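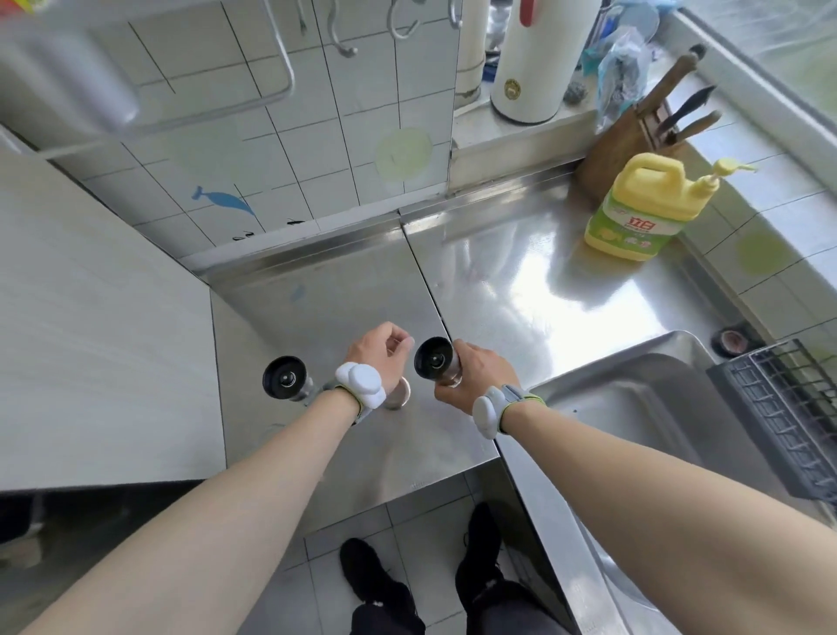

Why does pepper make you sneeze?

Pepper starts out as a small berry on a climbing vine. Dry it in the sun and it shrivels up like a very old, very grumpy pea.
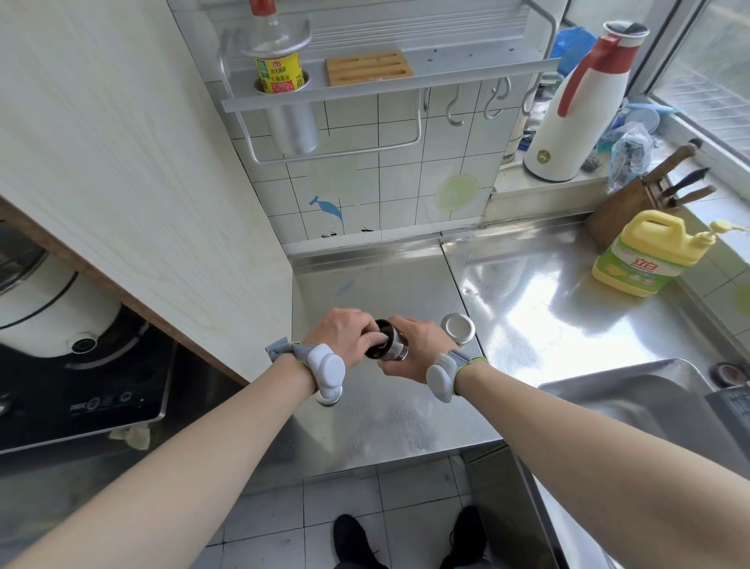
Reading time: 3 minutes (2 if you skip the hard word)

The hard word is piperine. It gives pepper its bite, and it bothers the inside of your nose. Your nose does not discuss the matter. It sneezes - usually at the soup.

Words by Rokeya Sivakumar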